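キーワードで作品を探す　検索

木目の相続
読了時間 3分

伯母が遺したのは、明るい色の木のテーブルひとつと、返却期限を2151日過ぎた図書館の本だった。

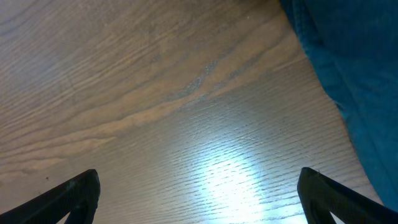 一　テーブル

リマ・アワドは弁護士に、本のほうだけ辞退できないかと尋ねた。できなかった。相続とは定食のようなもので、小鉢だけ残すと店主が悲しむらしい。

本は『スコサチ峠の郵便史』下巻。延滞料は548クローネと通知にある。上巻は図書館にもないという。伯母は下巻だけを六年近く読んでいたことになる。

二　窓口

六月の図書館は、暖房が入っていた。

「ご本人さまは」
「亡くなりました」
「では、ご本人さまの署名をこちらに」

リマは少し考えて、伯母の字で署名した。子どものころ欠席届で鍛えた字である。係員は満足そうに判を押し、それから声を落とした。

「予約の方がお待ちなんです。ヴェルヴェリディスさんという方で、もう何年も」
「上巻は読まれたんでしょうか」
「上巻の延滞者です」

三　夕方

テーブルに戻ると、本の置き場所がなくなった本の置き場所だけが余っていた。リマはそこに肘をつき、木目の流れを峠道に見立てて目で追った。途中で郵便配達が道に迷い、引き返した。

電話が鳴った。ヴェルヴェリディス氏だった。上巻を貸すから、結末を先に言わないでくれという。

「まだ読んでいません」とリマは言った。
「伯母さんもそう言っていた」

コメント（3）

のりしお：欠席届のくだり、身に覚えがありすぎます。

峠の茶屋：548クローネって高いの？安いの？

mugi_2744：下巻だけ読む人、うちの父です。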